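Zallura Breakfast Task Kit, reviewed by Kamlesh Mittal
2023-04-28

I have bought three of these "ready to record" kits now and regretted two. Zallura promises a household task you can set up in a morning and teach by demonstration, with a combo breakfast cooker, props, a task sheet and the logging software. We ran it on our own two-finger arm, with one fixed view and one at the wrist. 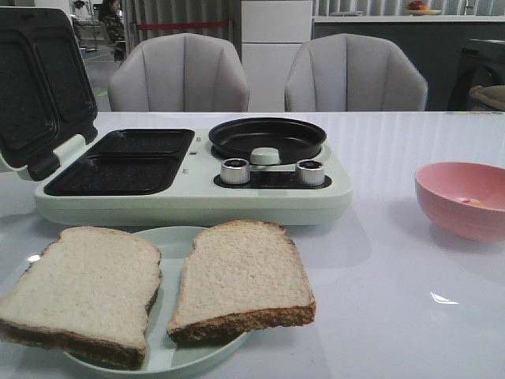

The task sheet is the weak part. "Make a sandwich" is a whole paragraph in it and leaves out where the bread starts, how the slices should lie and when an episode counts as done. Ramesh Dixit and I each recorded a batch on our own reading of it and got two different tasks. We threw out 82 episodes before we wrote our own sheet.

The cooker itself is a fair choice. A hinged lid, two small knobs and a frying pan next to the sandwich plates give you plenty to fail at. I do object to the color. Mint plate, mint housing, white table: a policy trained on that may well learn "go to the green thing" and fall apart in anybody else's kitchen.
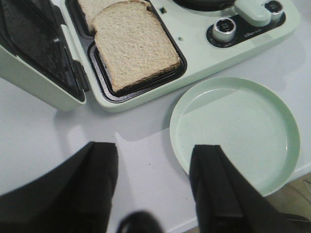

Zallura says 600 demonstrations are enough. Enough for what? We kept 675, and I still wouldn't trust the result with bread from a different bag. The sales page shows a success rate over 20 trials, which I'd call an anecdote.

Logging was better than I feared. Both views stayed in step, and bad takes can be flagged without stopping. Export is slow, and the manual spends a page on folder colors. 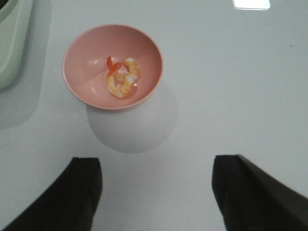

Food is not included, so budget for it. I'd also mix the props early, swap the bowl for one of your own and move it between takes, because the suggested layout barely changes from one episode to the next.

Gandamberg sells a plainer set with no software and a much clearer task sheet. If you already have a logger, get that one. If you don't, Zallura will do, but rewrite the sheet first. An update is due in June and I'll believe it when I've run it.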